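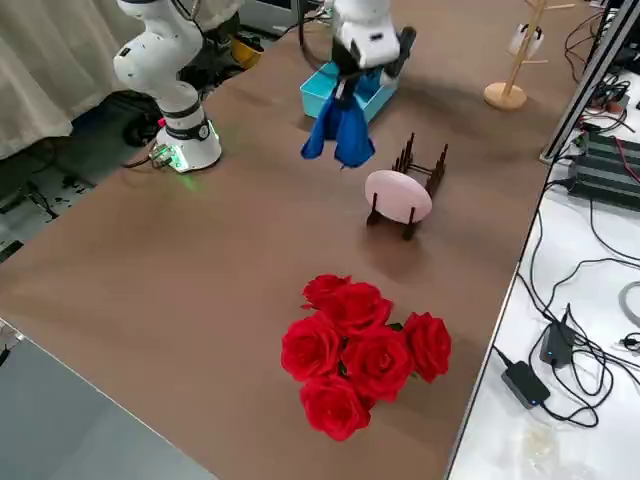
Notes for the October session: looking after a two-arm table cell

Opening. The cell is the one we call Titau, at the Prarnetlow workshop. I look after it two mornings a week. The talk is on the upkeep. Ask who in the room has a cell of their own, then move on.

First point, the base. Both arms are bolted down and the bolts work loose with use. Check them before power goes on, with the arms parked. Go round in the same order every time and write it in the book. We skipped a month once and spent a day chasing what looked like a software fault at Plesov's end.

Second point, cables. Most of our stoppages come from here. Each arm needs enough slack to reach every corner of the table, and no more. Move the arm by hand to its furthest reach, watch the wrist cable, then strap it. If a strap has gone shiny, change it. Say that connectors are pushed home with power off. Someone always asks.

Third point, the gripper. This is where cloth work differs from plates and mugs. Lint gets into the gap between the fingers and the jaws stop closing fully. Brush it out after every 40 cycles.
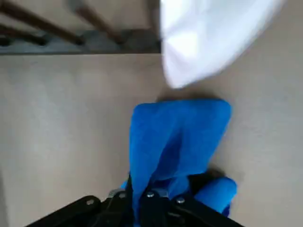

Screws on the gripper housing get a paint mark when they are tightened. If the mark has moved, take the screw out, clean it and start again. Do not just nip it up. We keep 4 spare finger pads in the drawer — the supplier, Won, takes weeks to send more.

Fourth point, putting the table back. After any work on an arm, the box goes back to the centre and the rack and mug tree to their own spots. Then run the slow check with one arm at a time.
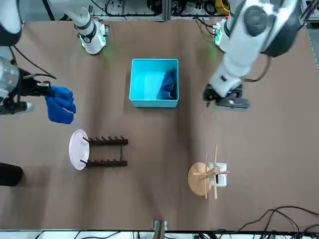
Blue cloth in the right gripper, left gripper empty.

Run the check at low speed for 60 minutes before handing the cell over. Stay in the room. Listen for a click at the shoulder joint when the arm changes direction, and stop if you hear it.

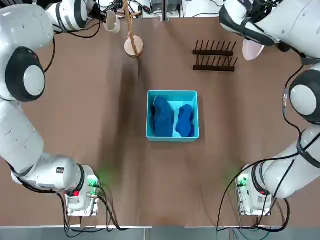
Last thing is the tabletop covering. Ours creases, and a crease will shift the height of whatever sits on it. Smooth it from the middle outwards and check the box again afterwards. Replace the sheet when it will no longer lie flat.

Leave time for questions. Spare copies of the check sheet are in the blue folder by the door.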